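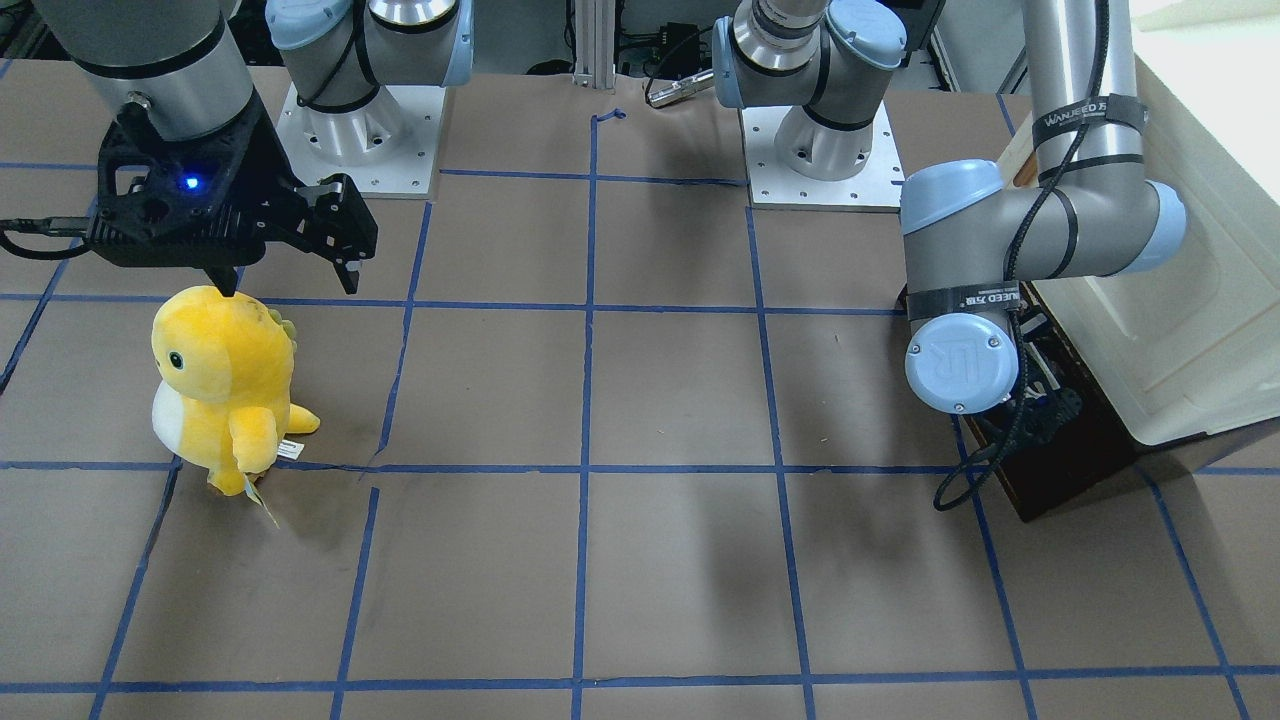

Right gripper over the yellow plush, on the taped grid.

How many examples before it stops missing the toy?

I'm recording demos so a two-arm setup can learn to pick up a yellow plush toy from a table. We put brown paper down and made a grid with blue painter's tape, so I can say "toy goes in this square" and keep the starts spread out. I've got 70 good demos so far. Trained on those, the policy goes for the toy but closes too early, and it's much worse near the wooden drawer. Do I just keep recording, or am I doing something wrong? I'd like to have this in shape by April.
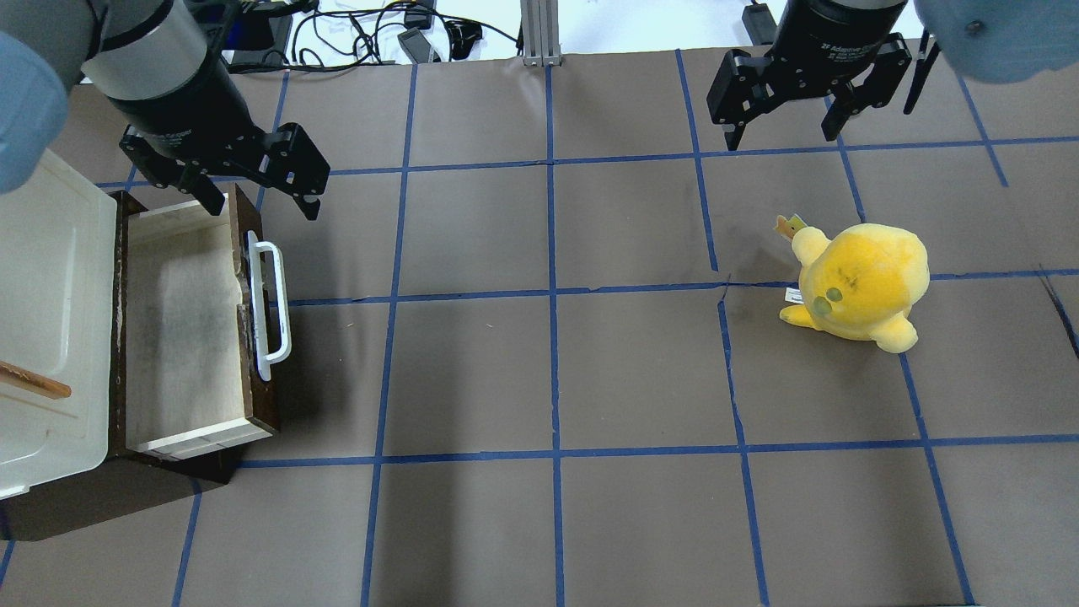

I should add that I've mostly been keeping the toy toward the middle squares and facing me, out of habit. Some of the tape lines wobble a bit too. Does that matter? Nothing in the code reads the tape, it's only for us.

Posted by clisix

Hongmei Tang
Wobbly tape is fine, don't redo it! Your habit is the problem. If the toy is nearly always in the middle and facing you, that's what the policy learns, and the squares by the drawer are strangers to it. I'd do this before training again:

Write a list of squares and shuffle it, then follow the list even when it gives you an annoying one.

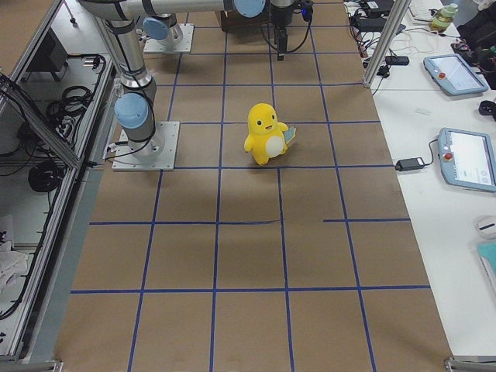 Turn the toy a different way each time you set it down – back to you, sideways, lying over.

Keep the slow, fumbly demos if they end in a good grip. I threw mine out the first time and ended up with a policy that couldn't recover from anything.

On closing early, play back 7 or so of your own demos and watch your fingers. I was squeezing before I was all the way down and had no idea.

drarkholm
just get more data. we needed 800

Haiyan Duan
800 sounds like a lot for one toy. I got decent grasps with 39 on a smaller table, but I was strict about mixing up the positions. I'd go with Hongmei's list, add a batch near the drawer and retrain before recording hundreds more. Also check that your camera and gripper timestamps line up – mine were off and it looked exactly like closing too early.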